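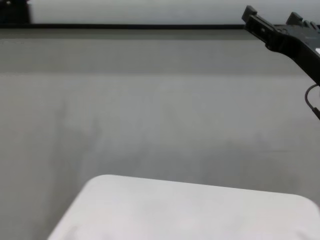 Setting Up and Maintaining the Two-Arm Cell for the Basket Task
Student project report, Irstead Robotics Workshop
Halyna Lysenko and Svyatoslav Hnatiuk
17 November 2020

1. Purpose

Our group took over the two-arm cell in March. The previous group had left working control code but very few notes on the hardware. The goal of our project was to write a setup procedure that a new student could follow alone, and to find out why the grippers kept losing their home position. The test task is lifting a basket by its two handles.

2. Starting condition

Each arm carries a parallel gripper with two fingers. The gripper cable runs outside the housing and needs a loop of slack so the wrist can turn. On the right arm the cable had been tied too tightly. When the wrist reached the end of its range, the cable pulled on its connector and the gripper dropped off the bus. We logged 29 dropouts in the first week. The left arm had four in the same period.

We cut the old ties and made the loop longer. The connector was cleaned and pushed in until it clicked. After that we turned the wrist through its full range 200 times with the gripper open and the log running. There were no dropouts.

3. Choosing the test object

The first object was a plastic crate. Its handles were stiff, and when the arms were out of step the crate twisted in the grippers and tripped the force limit. The basket has arched handles that stand up above the rim on opposite sides, so each gripper can come in from its own side. The weave is tan at the top with gray lower down.
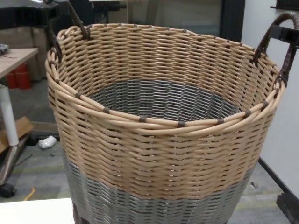 Nadiia Vasylenko asked at our midterm review whether an object with some give in it would hide a calibration error that a stiff one would show. We agreed that it could. Calibration is now checked with the steel test bar first, and the basket is only used once the bar passes.

4. Daily setup

Step 1. Clear the table and wipe the top.
Step 2. Look over both gripper cables along their whole length. Do not power on if one is pinched.
Step 3. Power on and wait for both arms to report ready.
Step 4. Home the grippers, left one first. Homing both together overloads the supply.
Step 5. Run the bar check.
Step 6. Put the basket in the middle of the table with one handle toward each arm.
Step 7. Move both arms to the approach pose, grippers open, and stop short of the handles.
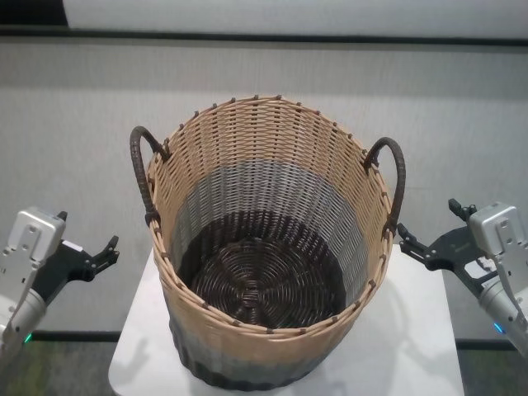 Step 8. Start the lift program at 30 percent speed. Go to full speed only after one clean lift.

5. Results

With the new procedure we ran 42 lifts over two weeks. Three failed. Two of these were our own mistakes, because the basket had been turned and one gripper closed beside the handle. We could not explain the third, and the log for that run was overwritten.

6. Remaining work

The finger screws on the left gripper work loose and should be checked every Monday until we find a better thread lock. Spare ties and the test bar are in the drawer marked Zhuravel. The bar check still has to be started by hand from the terminal, and Svyatoslav is adding it to the startup script.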